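A marca que começou com tampas

28 de janeiro de 2025

Quem compra um balde da Wosham raramente repara no pequeno W moldado no fundo da peça. O primeiro molde trazia a letra virada ao contrário, por erro do gravador, e a empresa vendeu assim a produção inteira de um verão antes de mandar corrigir a ferramenta. Alguns clientes antigos ainda guardam esses baldes, e na recepção da fábrica há um deles, usado como porta-guarda-chuvas.

A Wosham nasceu em um galpão alugado, com 2 injetoras de segunda mão e um único produto, uma tampa de rosca para potes de conserva. A encomenda vinha de uma fábrica de doces vizinha, que pagava com atraso e às vezes em mercadoria. A família fundadora conta que passou o primeiro Natal comendo goiabada. Os baldes vieram depois, quando a fábrica de doces fechou e as máquinas ficaram sem serviço.

Hoje o catálogo tem 1.216 itens, entre bacias, caixas organizadoras, cestos, regadores e peças para a construção civil. A tampa de rosca continua na primeira página, com o mesmo código do início. Vende pouco. A direção diz que não pretende tirá-la de linha enquanto o molde aguentar.

A virada comercial veio com a linha Plorkitz, de caixas empilháveis para cozinha. O nome foi escolhido em uma reunião de vendas e teve resistência dos representantes, que achavam difícil pronunciá-lo ao telefone. O receio durou até o primeiro pedido grande, de 4.000 unidades, feito por uma rede de atacado do interior. Os compradores passaram a pedir "as plorquites", e a grafia aportuguesada aparece até hoje em notas de pedido.

O material é polipropileno, comprado em sacos e misturado na própria fábrica com o pigmento. A mistura foi motivo de dor de cabeça por muitos anos. Cada lote de azul saía de um tom, e o lojista que repunha a prateleira reclamava da diferença entre uma caixa e outra. O problema só diminuiu com a compra de um dosador da Atix, instalado em abril do ano passado. O equipamento antigo ficou para as peças pretas, em que a variação aparece menos.

Os moldes são feitos fora, pela ferramentaria Scanlon, que atende a empresa desde a segunda geração. Não há contrato de exclusividade. Um molde novo leva meses entre o desenho e a primeira peça aprovada, e a família prefere tratar do assunto pessoalmente, levando amostras na mala do carro.

A fábrica emprega 100 pessoas em dois turnos. Boa parte dos encarregados começou na rebarba, aparando com faca as sobras de plástico, e a empresa mantém a regra de que todo funcionário novo passe por lá, inclusive os do escritório. Os netos do fundador também passaram.

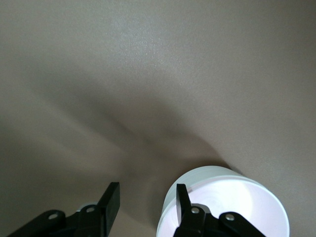 Para este ano, o plano é ampliar o galpão de estoque e trocar uma das injetoras maiores, que consome muita energia e para com frequência. A linha de jardim deve ganhar vasos com prato embutido. A exportação, tentada uma vez, segue fora da conversa: o frete de um balde vazio custa quase tanto quanto o balde.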